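Bench 2 notebook, Hashmi workshop
Thursday, started 6:40 pm

Second evening on the two-arm handling setup. Last time ended with the left arm faulting whenever it reached toward the front of the table. Traced that tonight to the payload setting. It was still on the default, which doesn't include the gripper or the camera under it. Entered the real values on both arms and ran the reach test again with no faults.

Cables: rerouted the left side with more slack at the elbow. It still drapes more than I like when the arm folds back. Need two more clips. The Florkby drawer has the wide ones, the narrow ones are gone, so someone please add them to the order list.

Speed is capped at 300 mm/s for both arms while we are tuning. Leave it there. If you need to go faster for a test, change it in your own config and not in the shared one.

Cloth work

Using the blue cloth as before. The pick is by a corner with the right gripper, lift until the low end is just off the table, then bring the left gripper in from the side with the fingers open. Grip force on the right turned down two steps from Tuesday's value. At the old setting the fingers left a hard crease and the corner finder kept picking up the crease as an edge.

The close approach is the part I spent most time on. With the left gripper open next to the cloth there is not much room between the two hands, and the planner doesn't know the cloth is there at all. I added a keep-out box under the right gripper – crude, but it stops the left arm from coming in low. The tray and the chopsticks with the rubber band stayed on the right side of the table for the next task. 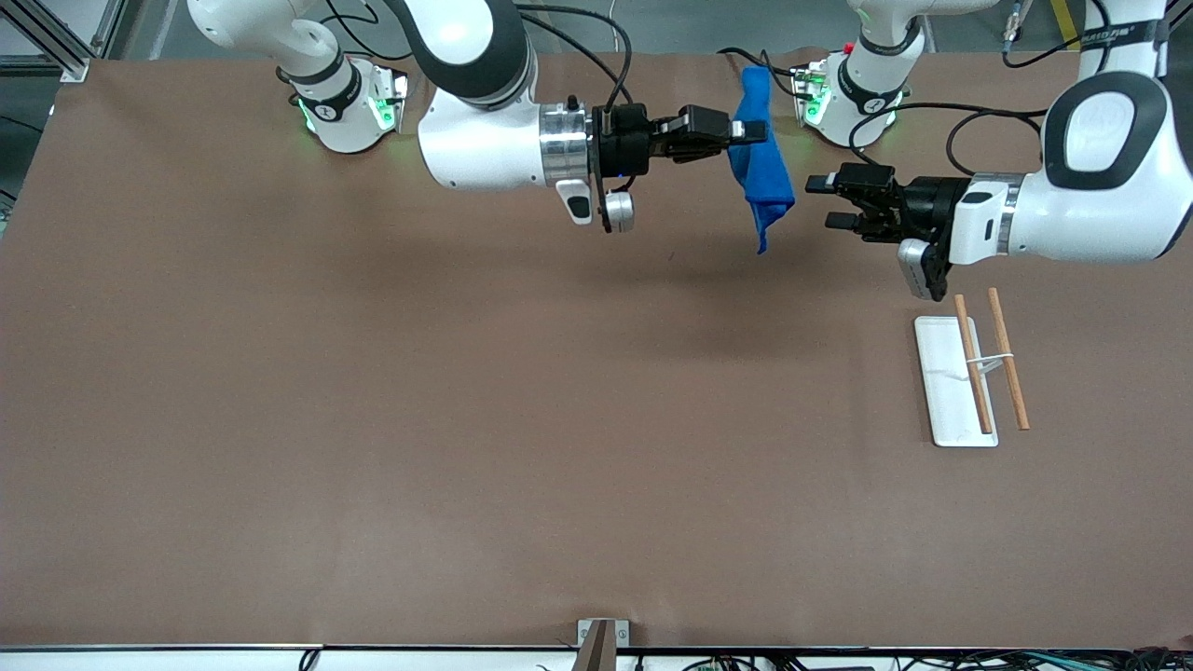
Logging

The Jindus recorder filled its disk at 1,769 clips and stopped without any warning. Moved the old ones to the Hendutis folder on the shop server and deleted the local copies after checking the sizes. At the present clip length the disk should hold more than 3,000 if we drop the depth stream, so depth is off by default now. Turn it on per run if you need it.

Clip 91 has a bad timestamp. Skip it when replaying, the viewer hangs.

To do

Clips for the left cable run.
Redo the hand-eye calibration on the left, the numbers drifted after I retightened the mount.
Try the handover with the left gripper coming in a little higher.
Chopsticks: decide on a start position and mark it with tape.

Power off at the wall 9:50 pm. Arms parked, key in the drawer.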